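**Pleltmont Stamps cuts its July release to 11 sets and drops the word "must-have"**

LENNOX, July. Pleltmont Stamps, maker of clear stamps and matching dies for card makers and scrapbookers, will put its summer release on sale this month. It has 11 sets. Last summer's had 216 separate items, counting every die, ink cube and sticker sheet, and the company now says that was too many.

"I have read a lot of craft announcements, and I've written plenty of them," said Rhona Buchanan, who runs product planning at Pleltmont. "Every set is the cutest ever. Every release is the biggest ever. I doubt many customers believed it, and I'm not sure we did."

Before drawing anything new, the company sent a survey to its mailing list and got 583 replies. The most common complaint was owning stamps that had never touched ink. Pleltmont is careful about how much it reads into that. People who answer surveys tend to have something to say, and a person with a full drawer may still want another set of hedgehogs.
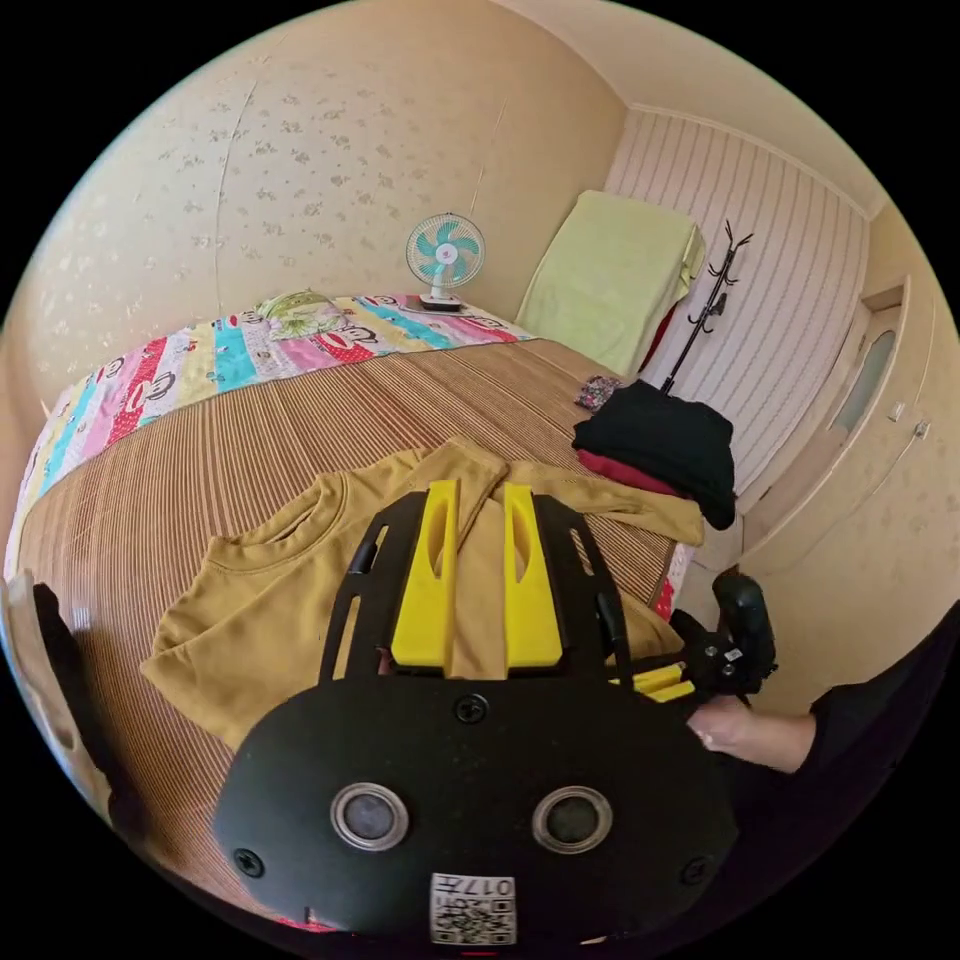 *Mustard-yellow shirt with a round ribbed collar, spread out on a bed.*

The new sets fall under two names. Tikska covers plain greetings in small type, sized to fit inside a card as well as on the front. Brukier covers borders, corners and small background shapes that can be repeated across a page. There are no animals in either line. Buchanan expects letters about this.

Designer Fitriani Sopacua drew both lines by hand and stamped every piece on cheap cardstock before it was approved. Several drawings that looked fine on a screen were thrown out at that stage.

"A lot of thin lines look great in a sales photo," Sopacua said. "Then you stamp them at your kitchen table and half the leaf is missing. I don't think a video of me doing it perfectly on the ninth try helps anyone." 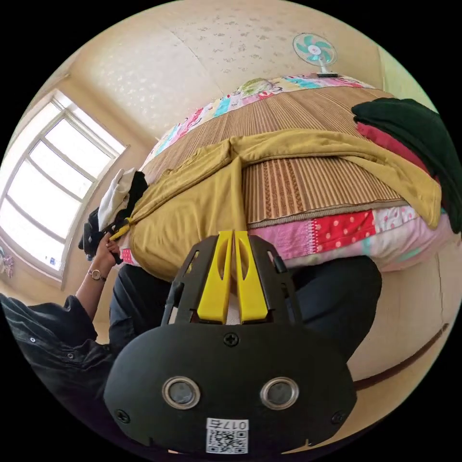

Each set will be sold with or without its matching dies. Bundles will still be offered, and the price of each part will be printed next to the bundle price so that buyers can check whether they are saving anything. On two of the Brukier sets the saving is small, and the product page will say so.

Pleltmont will not run a countdown clock or a giveaway with this release. The company has done both in past years and could not tell whether they brought in new stampers or only made the regulars order in a hurry. It may bring giveaways back if sales drop. Buchanan would not promise either way.

The older Pleltmont sets will stay in the shop until stock runs out. None of them are being moved to a "vault," and some may be reprinted if enough people ask.

**Where to buy:** The Tikska and Brukier sets go on sale at 9 a.m. in July through the Pleltmont online shop and at the Lennox store. Shops that wish to carry either line may ask for a sample sheet, stamped on ordinary cardstock.

**Press contact:** Rhona Buchanan, Pleltmont Stamps, Lennox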